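Plilham Teach Handle
By Hajar Metwally
Last updated: June

The Teach Handle lets an operator move an arm by hand and record the path as a task. It clamps behind the wrist, ahead of any gripper with the Montes bolt pattern, and has two buttons – one to start and stop recording, one to open and close the fingers.

For work out of arm's reach, pair it with the Fereck remote. Both write to the same task file, so a job can be started by hand and corrected remotely later.

Weight: 43 oz with clamp
Task memory: 32 recordings
Cable: 2 m, replaceable
Finger cycles between checks: 3,000

Small tools take more demonstrations than boxes or bottles. Record the approach slowly, close the fingers, pause, then lift. Wrist camera view is saved with each recording if a camera is fitted. 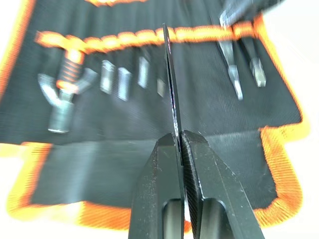

Wrist view: fingers closed on a thin, dark, flat piece over an open tool roll.

Mounting plates for Ornemine arms are sold separately.

Contact Plilham Sales | Copyright Plilham | Back to top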